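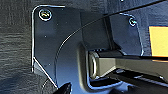

Wardrobe smells of someone else's mothballs
Posted by Erzsébet Oláh

Bought a second-hand wardrobe in Brerkport in August and it still smells like a great-aunt's funeral. So far I've tried bicarb in saucers, leaving the doors open for 5 days, and shouting. My jumpers now smell too, and so, I'm told, do I. Is there a cure short of the tip?

Miklós Orbán
Empty it completely, drawers out if it has any. Wipe every inside surface with white vinegar and water, half and half, including the top and the underside of the shelves, where people never bother. Leave it open until it's bone dry, then repeat. Mine took three goes. Bicarb in saucers does very little - it's mostly there for morale.
Wash the jumpers before they go back or you'll be starting again.
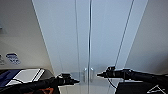 Tall white double-door cabinet, handles low down in the middle.
If the back panel is bare board, that's where the smell lives. Seal it with clear shellac once it's dry, and keep a window open while you do.

Tuncay Gökçe
charcoal bags. or move house

Dénes Kerekes
Vinegar worked for me too, though for a week the bedroom smelled like a chip shop. I preferred it. Check for a stray mothball behind the skirting bit at the bottom - I found 3.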